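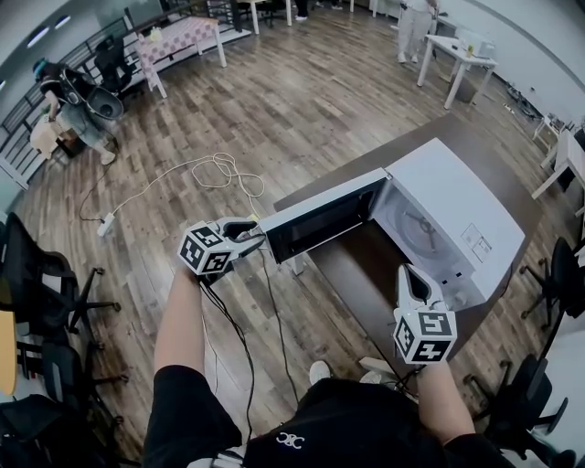

7. Störung: Der Greifer lässt die Mikrowellentür nicht los

Startseite | Anleitungen | Handgreifer Lema | Störungen | Kontakt

So, jetzt kommt der Abschnitt, nach dem ich am häufigsten gefragt werde. Die Aufgabe »Tür öffnen« klingt ja erst mal nach der leichtesten im ganzen Savum-Katalog: Tür auf, Tür halten, zweiter Greifer kommt dazu, fertig. Bei uns in Skulport hat genau die im letzten Durchgang den meisten Ärger gemacht, und zwar so: Die Finger des linken Greifers blieben an der Türkante hängen, ich hab gezogen (blöde Idee, ich weiß), und das ganze Gerät ist mir auf dem Tisch ein gutes Stück entgegengekommen. Heruntergefallen ist nichts, der Drehteller ist aber aus dem Rollenring gesprungen und der Markerwürfel hat eine Ecke gelassen.

Wenn euch das passiert, geht bitte in dieser Reihenfolge vor.

7.1 Sofort

1. Nicht ziehen! Hände ruhig halten, Ellenbogen an den Körper.

2. Den Abzug ganz loslassen und kurz warten. Die Feder im Lema ist nicht besonders kräftig, die Finger gehen auf den letzten Millimetern recht gemütlich auf.

3. Bleiben die Finger zu, mit dem anderen Greifer von der Tür weggehen und ihn ablegen. Dann habt ihr eine Hand frei und könnt die Tür von außen festhalten.

4. Den hängenden Greifer parallel zur Tür nach oben herausschieben. Nach vorn geht es meistens auch, aber dann hebelt ihr am Scharnier, und das verzeiht so eine Tür genau bis zu dem Tag, an dem sie es nicht mehr verzeiht.

5. Aufnahme stoppen und als »Abbruch Hardware« markieren. Bitte nicht löschen! Bernardo Vilela schaut sich die Abbrüche alle an und freut sich über jeden, bei dem man die Finger gut sieht.

ACHTUNG: Bei Übungen mit der Mikrowelle wird nie geheizt. Der Netzstecker wird vor der ersten Wiederholung gezogen und bleibt draußen, auch in der Pause. Eine Steckdosenleiste mit Schalter reicht mir dafür nicht, den Schalter erwischt man viel zu leicht mit dem Fuß.

7.2 Ursache suchen

Bei mir waren es bisher immer dieselben Kandidaten, ich fange deshalb vorne an und höre auf, sobald ich etwas gefunden habe.

a) Fingerpolster. Mit dem Daumen seitlich dagegendrücken. Lässt sich das schwarze Polster verschieben, ist der Kleber durch und die Kante rutscht beim Schließen in den Spalt dahinter. Das war's auch bei meinem Unfall. Polster abziehen, Klebereste weg, neues drauf, 20 Minuten liegen lassen. Wer früher anfängt, klebt zweimal (fragt Sofia Barreto).

b) Kabel. Beide Kabel müssen frei nach unten zum Körper laufen. Hängt eins über dem Unterarm, zieht es den Greifer beim Strecken schräg, und dann drücken die Finger nur noch mit einer Seite. Lieber eine Schlaufe mehr am Gürtel lassen.

c) Führungsschiene. Krümel. Doch, wirklich! Einmal auspinseln, kein Öl. Öl macht alles nur schlimmer, da sammelt sich der Staub aus dem ganzen Raum.

d) Feder. Wenn a bis c in Ordnung sind, Abzug 50-mal drücken und zuhören. Knackt es, geht der Greifer zurück nach Lallby. Nicht selbst aufschrauben, die Feder kommt einem sonst entgegen und ist danach irgendwo unterm Schrank.

Hinweis: Ein lockerer Markerwürfel sorgt NICHT für klemmende Finger. Er sorgt aber dafür, dass die Position in den Daten springt, und das merkt man erst abends beim Durchsehen. Also bei der Gelegenheit gleich dran wackeln. Würfel mit beschädigter Ecke werden getauscht, auch wenn das Muster noch komplett aussieht.

7.3 Weitermachen

1. Mikrowelle wieder gerade auf den Tisch stellen, ein gutes Stück von der Vorderkante weg. Rollenring einlegen, Teller drauf, einmal mit dem Finger anschubsen.

2. Tür von Hand ganz auf und zu. Schleift sie, ist für dieses Gerät Schluss und es kommt ein Zettel dran.

3. Boden ansehen, bevor ihr einen Schritt macht. Netzkabel zur Seite legen, und zwar auf die Seite, auf der ihr nicht steht. Stühle weg vom Tisch, die rollen einem sonst in die Kniekehlen.

4. Beide Greifer neu kalibrieren, auch den, der gar nicht geklemmt hat.

5. Drei Wiederholungen ohne Aufnahme. Die Tür mit den Fingern von der Seite aufdrücken und offen halten, nicht zukneifen. Seit ich das so mache, hatte ich keinen Hänger mehr.

6. Erst dann wieder aufnehmen, mit neuer Durchgangsnummer.

Passiert es am selben Tag ein zweites Mal, bleibt der Greifer liegen und ihr gebt Olga Cordeiro Bescheid. Sie hat Ersatz im Schrank, allerdings nur für rechts. Für links müsst ihr im September noch mal nachfragen.

Zuletzt aktualisiert: 29. Juli 2025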